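4.2 Reaction of small shareholders to earnings surprises

What happens to a share price in the hours after a company misses its own forecast? We find this a lovely question, and our records let us look at it closely. The sample covers 3000 small accounts and 2440 trades in two listed makers of household and factory goods, Ladska and Zudutico, over 10 reporting seasons.

The first result is striking. After a miss, small holders sold quickly, most often before noon on the Monday, and then bought back within 12 trading days at a higher price. Holders of Zudutico did this even when profit had gone up and only sales fell short – a pattern we didn't expect and were delighted to find so clearly.

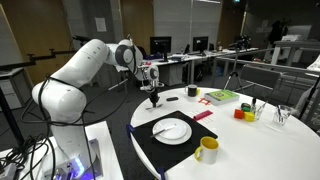 Figure 3. Robot arm and gripper at a round white table set with a plate and knife.

Salazar shares, which we kept as a comparison, showed none of this. Their February report was just as weak, yet trading stayed calm. We think the longer notes sent to holders made the difference, and we test that idea in Section 4.3 using the Wustum survey.

Comments

Seija Halonen: Great read! Did you leave out accounts that pay no brokerage?

Kerttu Laitinen: I'd love to see the buy-back result split by account size.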